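Wednesday, June 1, 2022

# Leave the Corners! What Is Gleaning?

Sunemell Kids' Page. Quick one this month, but a good one.

Big word first. **Gleaning** (say it: GLEE-ning). It means picking up the food that's left in a field after the farmer has finished the harvest. A very old idea. It's in the Bible, and people still do it.

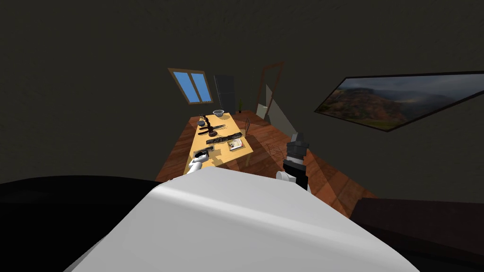
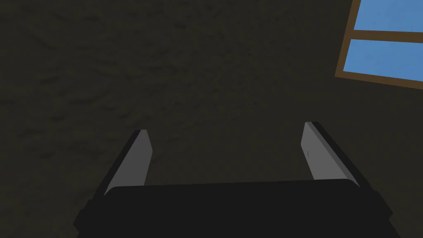
*First picture: a white robot at a long table with a yellow top. Second picture: a gripper pointing up, with a bit of window in the corner.*

## Where does it come from?

Thousands of years ago most families in Bible lands grew their own food. Wheat, barley, olives, grapes. If you had a field, you ate. If you had no field – trouble. No supermarkets. No food pantry down the street.

Who had no field? Quite a lot of people. Widows (women whose husbands had died). Children with no parents. Folks who had moved from another country and didn't own any land yet.

So there was a rule. You can find it in Leviticus, which is the third book in the Bible, and again in Deuteronomy, which is the fifth. In everyday words it goes something like this:

> When you cut your grain, don't cut all the way to the edges. Don't go back for the bits you dropped. Leave them for the poor and for the stranger.

Same with grapes. Same with olives. You got to go over your trees one time, and whatever was still hanging up there after that was for somebody else.

## Wait, so was it free food?

Yes and no. Nobody paid for it. But you had to go and get it yourself. Out in the sun, bending down, filling up your apron or your basket. Then you carried it home and beat the grain out of the stalks and ground it into flour and THEN you could make bread. Long day!

A lot of teachers think this part matters. The people who came to glean weren't standing at the farmer's door asking. They walked into the field because the corners were already thiers. The rule said so.

## How big is a corner?

Good question. The Bible doesn't say! No number at all. Jewish teachers talked about this for a long, long time, and they decided a farmer should leave at least one part out of every sixty. More if the field was big, or if there were lots of hungry people nearby.

Try it with beans. Put 60 dried beans on the table. Take one away and set it to the side. You have 59 left. That one bean is the smallest corner you could leave. Looks pretty tiny, right? Now leave 7 beans instead. Still plenty in your pile.

(Count the beans back into the jar after. Little brothers and sisters will eat them or put them up their noses.)

## A story about gleaning

There's a short book in the Bible about a young woman who gleaned. Only four chapters, you could read it at bedtime. She came from a country called Moab. Her husband had died. So had her mother-in-law's husband. The two women walked back together to Bethlehem with almost nothing, right when the barley was getting ripe.

The young woman went out to pick up leftovers. She didn't know who owned the field. She just started at the back, behind the workers, and kept at it from morning on.

The farmer noticed her. He asked who she was. Then he did more than the rule told him to:

- told her to stay in his field, where she'd be safe
- let her drink from the workers' water jars
- gave her lunch, bread and roasted grain, so much she had some left over
- told his workers to pull some stalks out of their bundles and drop them on purpose

That last one is my favorite. She wasn't supposed to know! She went home with a great big load of barley and her mother-in-law could hardly believe it.

There's a wedding later on. Won't spoil it.

## Do people still glean?

Yep. In lots of places. Machines miss things, and stores don't want a carrot with 2 legs or an apple with a bump on it. Perfectly good to eat. Just funny looking.

Our church goes out to Pendell Farm every August, after the sweet corn is picked. Anybody can come. Last time we filled 80 bags and took them over to the Heywood food pantry. The corn was mostly short ears, a few with a worm in the tip. You cut that end off. Fine. The worms went to the chickens.

What you'd need:

- a hat
- old shoes, the rows get muddy
- long sleeves – corn leaves are scratchy!!
- a grown-up
- water bottle with your name on

One rule for us: always ask the farmer first. In Bible times the corners were open to the poor. Today you can't just walk onto somebody's land, even if you can see a perfectly good pumpkin sitting there.

## But I don't have a field

Me neither. I have a porch with one tomato plant.

Still, you can think about what your "corners" might be. Everybody has some edges. Maybe it's a part of your allowance. Maybe it's the last spot at your lunch table, and you leave it open and wave someone over. Maybe it's the coat that doesn't fit you anymore, hanging there in the closet doing nothing. Maybe it's Saturday morning time, an hour of it, to help a neighbor rake.

The trick is to leave the corner *before* you use everything up. The farmer didn't harvest it all and then decide whether he felt like sharing. He stopped short of the edge.

And do it kindly. The farmer in the story didn't make a speech. He told his workers to let the barley drop and not to scold her.

## Words to know

**Harvest** – gathering in the crops when they're ripe.

**Sheaf** – a bundle of cut grain tied together. More than one: sheaves.

**Barley** – a grain like wheat. Good in soup.

**Stranger** – in the Bible this often means a person from another country who is living in yours.

**Pe'ah** (pay-AH) – the Hebrew word for the corner or edge of the field.

## Talk about it at supper

Why do you think the Bible didn't say how big the corner had to be?

How would it feel to be the one picking up? How would it feel to be the farmer, watching?

What is one thing your family has extra of? Go look, don't guess. Check the pantry and under the beds.

## Stuff to color

The barley field coloring sheet is on the Joteck shelf by the Sunday school door, next to the crayons. Take one for a freind too. Bring it back colored and we'll hang it in the hallway.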